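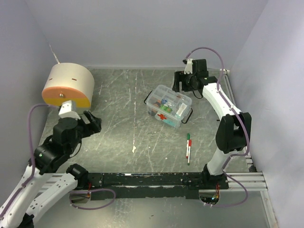
The two-arm bench at the Flaruno open day, with a storage bin, a first-aid box and two markers on the table.

I went to Dodwood for the Flaruno open day mostly to see this bench, and it was worth the drive! Benedita Henriques walked us through the method: people steer both arms through a chore, the recordings train one policy, and the policy then has to cope with layouts it never saw. They have 593 recordings so far – 480 for training, the rest held back for checking.

The result I keep thinking about is from April. Adding just 39 recordings of fumbles and recoveries helped more than any change to the model. Américo Correia let me ask far too many questions about that – the write-up is next, he said.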